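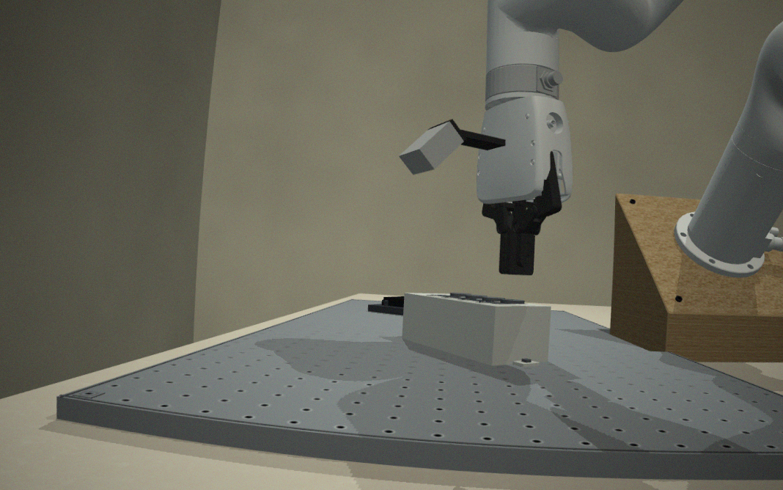 Part 2: Teaching the arm in the simulator

Ida Wiegand, Umcombe robotics project, Apr 7, 2018

So after all the planning in Part 1 (sorry, it got long!) I finally got to drive the thing. The setup is a simulated bench with a perforated board, a white box bolted down on it, and a gray arm with a black two-finger gripper. My job was to show the arm how to come down over the box, stop with the fingers closed just above the top, and then press. I do the moving, the computer records everything, and later the learning program tries to copy me.

I steered with the Celimside hand controller, the one with the trigger for the fingers. My first runs were awful. I kept coming down too fast and then waggling left and right over the box like I was trying to thread a needle with mittens on. The trouble is that the waggling gets recorded too, and the program has no idea that it's just me being clumsy, so it learns to waggle as well. I threw out the first 16 runs and started over.

What helped most was splitting the move in my head. I go sideways first while I'm still high up, I close the fingers on the way, and only then do I come straight down. I also started pausing for a moment right over the box before pressing, so there's a clear spot in every recording where the arm is lined up and pointing straight down. Oltmanns, the old replay tool we got from last year's group, lets you scrub back and forth through a run, and you can really see the difference between my early ones and the later ones.

Judging height was the hard part. Even in the simulator there's only a little bit of space between the fingertips and the box before you hit it, and on a flat screen it's tough to tell how much you've got left. The shadows on the board helped some, but I ended up switching views a lot (which slowed me down, and my thumb was killing me by the end).

How many runs I kept

I ended up with 90 good ones, give or take a couple I'm still arguing with myself about. I did them in blocks of 8 with a break after each, since my runs got sloppy if I went longer than that. In each block I changed where the arm started, so the program wouldn't just memorize one path.

First training try

I trained on everything overnight with Preltel's settings left at default. The copied motion was smoother than mine, which was a bit insulting! It got over the box fine from most starting spots but came down short from the far left, and I had only five runs that began over there. I'm recording more of those next.

Still to do: more left-side starts, a slower press, and a second person on the controller so it isn't all my habits in the data. The real arm is booked for July, and I'd like the far-left problem fixed before then.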